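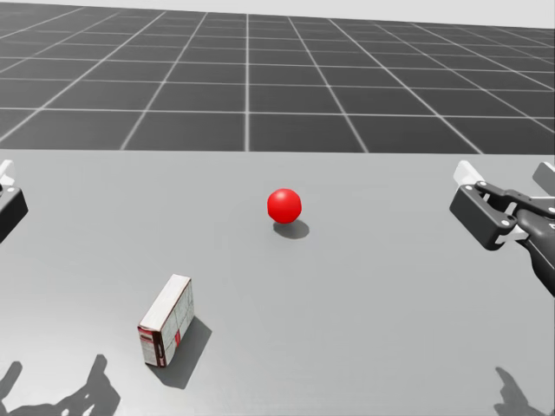 Une balle rouge, un petit carton debout, une table grise : le simulateur de Plitley ne fait pas dans le décor.

Planifier un mouvement à deux bras, c'est organiser un dîner de famille : chacun sait où il veut aller, et tout le problème vient de ceux qui passent par le même endroit. L'équipe logicielle de Flukia, installée à Plitley au-dessus d'un magasin de carrelage, s'y consacre depuis 4 ans. Son planificateur s'appelle Wogan. Il a la réputation d'être prudent, ce que ses auteurs prennent pour un compliment.

La première version traitait les deux bras comme deux robots polis. L'un bougeait, l'autre attendait, puis on échangeait. Aucune collision, certes, mais une lenteur de guichet un vendredi soir. La deuxième les lançait ensemble et comptait sur le contrôleur pour arranger les choses. Le contrôleur, qui n'avait rien demandé, arrangeait surtout des arrêts d'urgence.

La troisième, celle que nous sommes allés voir en mai, calcule une seule trajectoire pour l'ensemble. Les deux bras ne forment plus qu'un gros mécanisme un peu encombrant, et Wogan cherche un chemin dans un espace que personne ici ne se vante de visualiser. Il dispose pour cela de 200 millisecondes. Passé ce délai, il rend la meilleure solution trouvée ou s'abstient, avec un message d'erreur dont la rédaction a fait l'objet de trois réunions.
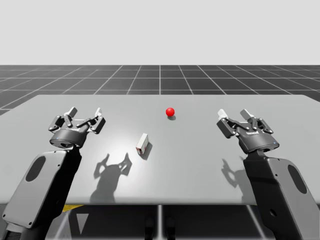 Les deux pinces ouvertes de part et d'autre des objets. Entre elles, tout le travail de Wogan.

Côté perception, le module Unex doit retrouver la position des objets à partir d'images de synthèse. La balle semble un cadeau : ronde, rouge, brillante. Le reflet sur le dessus a pourtant longtemps déplacé son centre estimé de quelques millimètres, assez pour qu'une pince se referme à côté avec beaucoup d'assurance. Le carton, lui, a des faces, des arêtes et une ombre qui s'étire sur la table. Unex a passé un hiver à prendre les ombres pour des objets. On lui a donc montré des ombres, par milliers, sous toutes les lumières que le moteur de rendu voulait bien produire.

Chaque nuit, une série de 831 essais tourne sans surveillance. Au matin, on lit les échecs avec le café. Les plus instructifs sont rejoués au ralenti, et la bibliothèque en compte désormais quelque 700, classés par cause. La catégorie « divers » est la mieux fournie.

Reste le passage au matériel, prévu pour l'automne. Dans le simulateur, un carton renversé se redresse en appuyant sur une touche. L'équipe a demandé un budget pour l'équivalent physique et attend la réponse.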